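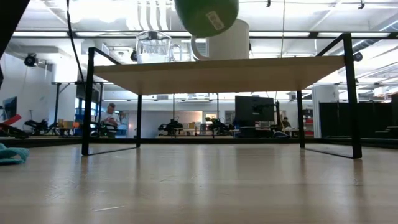 Small-space swap night is back!

Our first swap in November filled the hall at Brotley, and 38 of you took something home that used to belong to a neighbor. I still get stopped on the stairs by people telling me where their new shelf ended up. So we're doing it again, and this time we have the room for the whole evening – doors open at 6 and we'll go until the last lamp is claimed.

The rules are the same as before. Bring up to three pieces you no longer need, as long as you can carry them in yourself (sorry, no wardrobes, we learned that one the hard way). Side tables, stools, plant stands, hooks, mirrors and baskets all go fast. Clean them up first and tape on a note with the height and width, so people can check whether it fits that odd gap next to the bed.

Kiran Rajput is bringing her sander and will show anyone who's interested how to freshen up a scratched tabletop. I watched her do my old desk and I couldn't believe it was the same piece of wood! Mohit Rastogi has a box of spare screws, felt pads and leg caps to give away.

If you'd like to help set up, come by at 5:30 or leave a note for Seema Chaudhary at the front desk. Anything left over goes to the Lekard thrift store the next morning.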